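Small cinemas do not often talk about how they choose their films, so I was very glad when Zorica Dumitrescu agreed to meet me before the evening show at the Rastthorpe. She has run the film club there for four years, and in May the club will show "Hellumo", an animated feature made by a team of only 26 people.
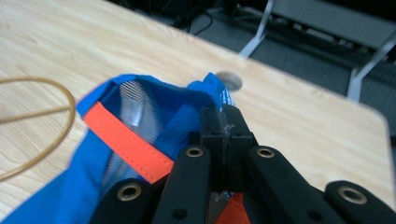
Words by Pak-hei Ho

We sat in the back row while the projector was being tested. I asked her first how she found the film.

"By accident," she said. "I was at the festival in Nidholm to see a different movie, and it was sold out. The girl at the desk told me there were seats for a cartoon. I was a little bit offended! Then I stayed for the second screening also."

"Hellumo" tells of a boy named Pan who looks after a lighthouse during one long winter. There is very little dialogue. The director, Chun-yin Man, drew the backgrounds in pencil, and Dumitrescu believes this is the reason the film feels so quiet.

"You can see where the hand was tired," she told me. "In the storm there are 2,324 drawings. He told us this number at the festival and the whole room made a sound."

I must admit that I had seen the film only on my laptop, and the storm did not impress me so much. She shook her head when I said this. "On a laptop it is weather. Please come and sit in the third row."

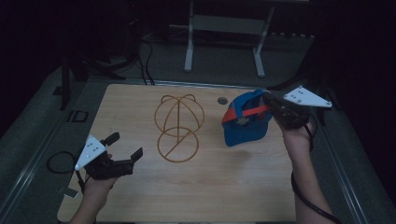

A blue cap and a wire hat frame on the table.

The club's members do not always agree with her taste. Last winter she showed a silent comedy with live piano, and some people left before the end. Siu-fong Chou, who played the piano that night, still laughs about it. "I could hear the seats going up," she said when she joined us for a few minutes. "So I played louder."

Chou and her brother Chun-yin will play again before "Hellumo", a short set with piano and cello. It will not be music from the film. Dumitrescu was strict about this point, as she wants the audience to hear the real score fresh.

I asked if she ever wishes to show the big releases. She thought for quite a long time.

"I go to see them, with popcorn, and I cry at all the wrong places," she said. "But they do not need me. With this film, if I don't put it on, you will have to drive to Nidholm, and there it has finished already."

At half past six the doors opened and she went down to check the tickets. I took my seat in the third row, for a western I had never heard of, and I liked it very much.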